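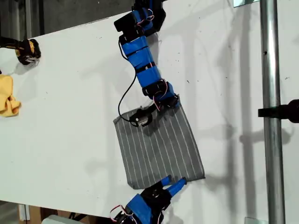 Selon Wálter Castaño, le linge se froisse exprès pour l'embêter : il le pose bien à plat sur son lit, il va goûter, il revient et il y a des plis partout ! Il me demande si le tissu bouge tout seul. Eh bien non, Wálter, mais ta question est très bonne et je vais y passer toute la page.

Commençons par regarder un tissu de tout près. Si tu as une loupe, va la chercher (moi j'ai celle de mon grand-père, elle est rayée mais elle marche encore). Prends un torchon et pose-le devant toi. Tu vois les fils ? Il y en a qui montent et d'autres qui vont de gauche à droite, et ils passent l'un sur l'autre, dessus, dessous, dessus, dessous. Ça s'appelle un tissage. Les fils qui vont dans la longueur, c'est la chaîne, et ceux qui traversent, c'est la trame. J'ai essayé de compter ceux de mon torchon, j'en ai trouvé 28 sur la largeur de mon pouce et après j'ai perdu le fil (pardon).

Maintenant prends un vieux tee-shirt, ou une chaussette. Là, pas de croisements : ce sont des petites boucles accrochées les unes aux autres, comme des rangées de u. C'est du tricot, ou de la maille si tu veux faire savant. Tire dessus : les boucles s'ouvrent et ça s'allonge. Lâche : elles se referment. Ton torchon, lui, ne s'allonge presque pas quand tu tires tout droit. 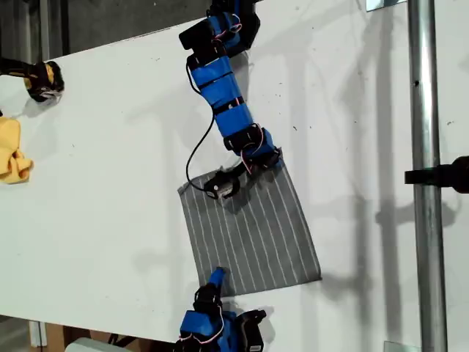
Et les plis, alors ? Un fil, c'est plein de fibres très fines tordues ensemble. Quand tu plies le tissu et que tu appuies, les fibres du dehors sont tirées et celles du dedans sont serrées. Si elles restent longtemps comme ça, elles glissent un peu et gardent la forme. Le coton est champion pour ça. La laine, beaucoup moins, elle est élastique et elle se remet presque droite toute seule. Avec de l'eau et de la chaleur, les fibres de coton se détendent et on peut les remettre à plat, et c'est tout le secret du fer à repasser (à laisser aux grands, hein).

Passons aux rayures, j'adore les rayures. Elles sont très pratiques pour plier, elles servent de règle ! Si tu rabats un côté et que les rayures du dessus suivent celles du dessous, ton pli est droit. Si elles se croisent, tu es parti de travers. Gilberto Ayala m'a appris à lisser du milieu vers les bords, avec le plat de la main, et depuis mes piles de serviettes tiennent debout. Enfin, elles penchent moins.
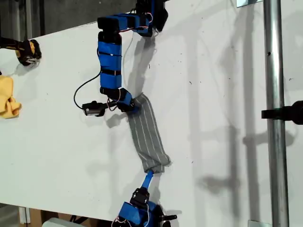 Un tissu gris à fines rayures blanches, tenu par le haut et par le bas.

À toi d'essayer, il te faut un torchon et 2 mains, ou deux fois plus si quelqu'un veut bien t'aider. Attrape deux côtés opposés et tire. Ensuite, prends deux coins opposés, en diagonale, et tire encore. Surprise, ça s'étire beaucoup plus ! Les petits carrés entre les fils se penchent et deviennent des losanges. Les couturiers appellent ça le biais, et ils s'en servent pour faire des jupes qui tournent bien.

Refais l'essai avec le tee-shirt et note ce qui change. En septembre, on parlera des boutons, alors gardez ceux que vous trouvez au fond des tiroirs.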